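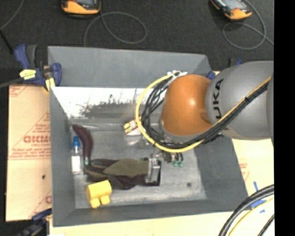 3.2 Llenar el cajón de mezcla

¡Empieza la parte divertida! El cajón Marnen es para juntar cosas que no se parecen en nada: telas, botellas pequeñas, envases brillantes, piezas de colores vivos. Cuanto más variado, mejor.

1. Coloque el cajón vacío sobre una superficie plana, con la abertura hacia arriba. Si el fondo gris tiene marcas de uso, no pasa nada.

2. Ponga primero la tela, arrugada y sin doblar. Una prenda de dos tonos (granate y verde oliva, por ejemplo) queda estupenda y da mucho juego con los pliegues.

3. Añada las piezas de forma curva, como una berenjena de juguete, y déjelas cerca de la tela.

4. Reparta los objetos pequeños: un botellín con tapón azul junto a la pared, un paquetito amarillo, blanco y rojo hacia el centro, algo amarillo y macizo en una esquina.

5. Termine con un artículo transparente. Sobre el gris cuesta verlo - ¡y ahí está la gracia!

Nota: no hace falta llenar hasta arriba. Deje fondo a la vista entre unas cosas y otras; el surtido Hayashi trae 109 piezas, pero no van todas a la vez.

Precaución: no use botellas de vidrio ni envases con líquido. Compruebe que los tapones estén bien cerrados.

Para vaciar el cajón, saque antes la tela y sacúdala dentro - siempre se esconde algo entre los pliegues. Las piezas de repuesto se piden con la referencia 461.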